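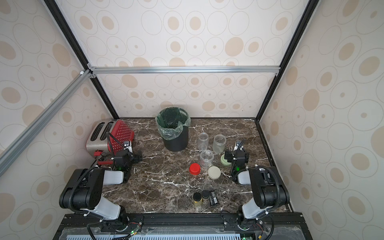 Losent Bench Cell — two-arm enclosure kit for home and shared workshops

The Losent is a frame and wiring kit for people putting two small robot arms on one table. It comes from Judell, a small shop that sells parts for home automation builds. Arms are not included. You bring your own pair, or order the kit drilled for the arms you plan to buy.

The cell started as a shared workshop project and still goes together like one. Everything bolts. Nothing is glued or welded, and you can take it down and move it in the back of a car.

What the kit does

Both arms mount on a single rail along the front edge, one at each end, facing the back wall. This leaves the tabletop clear from side to side and keeps the bases, boards and power leads where you can reach them. The back and both sides are closed in with flat panels. The front stays open for loading and for getting at the grippers.

Panels are sold plain. Most builders cover them, and wallpaper works well. Paste it or tape it at the edges, and let it dry flat before you fit the panel. If you use cameras on the wrists, matte paper gives less trouble than gloss.

The tabletop is also up to you. The frame takes a top up to 2 inches thick. Stone and stone-look tops are fine, but check the weight against your bench first.

In the box

Front rail assembly, black, pre-drilled for two arm bases
4 corner posts, black
Aluminum rails for the top of the frame, silver
Corner brackets and bolts
3 wall panels, unfinished
Terminal boards for power and signal, one per arm
24 reusable cable ties, white
Corrugated sleeve for the arm cables
Hex keys

Not in the box: arms, grippers, cameras, power supply, tabletop, computer.

Power and wiring

The terminal boards run on 24 volts and sit on the front rail, under the arm bases. Run one supply for each arm. Sharing a supply between two arms has caused dropouts when both lift at the same moment, and we no longer support it.

Leave slack at the elbow. The most common mistake is tying the sleeve down too tight along the upper link. With the power off, move each joint by hand through its full travel before you cut any ties. Then do it again with the gripper at its farthest reach. A loop that looks too big on the bench is usually right.

Keep the stop button outside the cell, within reach of where you stand.

Assembly

Allow an afternoon with a helper. Square up the posts before you tighten the top rails, and put the front rail on last. The arms should go on after the walls. A few people have done it the other way around and had to take an arm off to get the second side panel in.

Nalia, the control software we test with, has a setup page for two arms on a common rail. Measure the distance between base centers yourself and type it in. The printed figure in the manual is correct for the rail, but drilled adapters can shift it.

Trying it out

Start with light household things that will not matter if they get dropped. Empty jars and their lids are good for grip practice, and a small trash can with a bag in it gives you a drop target. A toaster is useful for lever and slot work. Leave it unplugged. Place items well inside the reach of one arm first, then move them toward the middle once you trust the limits you have set.

Options

Lebrun adapter plates, set of 2, for arm bases that do not match the rail pattern
Clear cover for the front boards
Extra sleeve, sold by the foot
Replacement panels, single

Lead time and returns

Standard kits ship in 12 working days. Kits drilled to order take longer in December — ask before you pay. Unused kits can come back in the original carton. Drilled rails cannot be returned, so please send us the bolt pattern of your arm base with the order.

Spare bolts and brackets are free for the first year. Shipping is extra.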